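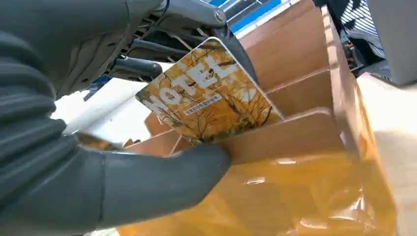

Reading time: 2 min (page 5 of 16)

4.2 What we spent, and what we would spend again

I had better own up straight away that the first budget was mine and that it was a poor one. I put nearly all the money into the arm and left the hand as a single line near the bottom, the way you might leave "curtains" when buying a house. Kumaresan Mudaliar read it in February and wrote one word beside that line: "which?" It was a fair question, and it cost us a second round of quotes.

We asked Jakex and Cosamberg for prices on hands that could pick up thin, floppy, slippery things and put them into a divided carton. Both came back with the hand itself priced nicely and everything round it priced separately (mounts, cables, the small camera at the wrist, spare finger parts, a day of someone's time to set it up). Once I had added all that in, the cheaper quote was the dearer one by 22 per cent. I do wish I had made them fill in the same form! We have such a form now, and it is in Appendix B for anybody who would like to pinch it.
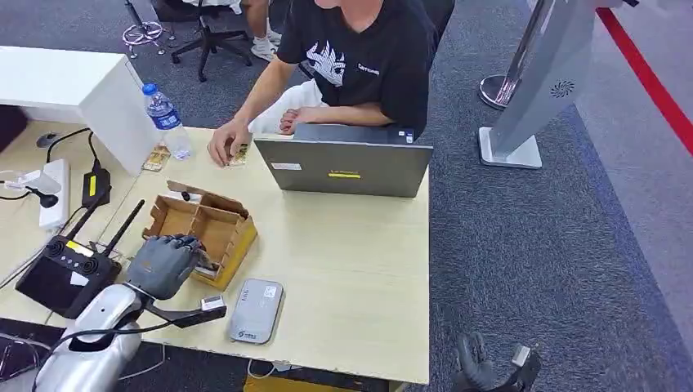

Then there is the desk. I had planned for one bench per station and nothing else, but people need somewhere to put a laptop and an elbow, and there is always one more plug than there are sockets. Tatsuya Sakai, who ran the trials at our Ciltport site, sent me a list of odds and ends he had bought out of petty cash, and it came to more than the table did. Cartons were on it too. We had budgeted for a single carton, used over and over, when really they want treating like printer paper: order plenty and don't get fond of them.

For the test objects we kept to ordinary stationery, and I would do the same again. A slim book with a shiny cover costs next to nothing and shows up a weak grip far sooner than the wooden blocks we started with. Figure 5 has one of them in the hand.

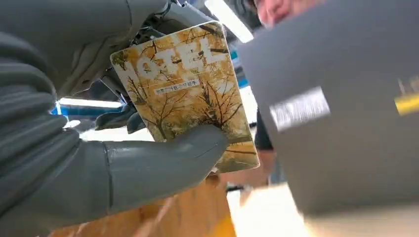

Figure 5. Gray hand holding a slim book with an autumn-tree cover, seen from the wrist camera.

If I were writing the Varghese bid over again, I would price a whole station first, down to the tape, and only then decide how many we could afford. I would also keep a fifth of the money back until the first month of trials was done, as most of our sensible purchases were made after that point and most of our silly ones before it. The running costs are dealt with in 4.3.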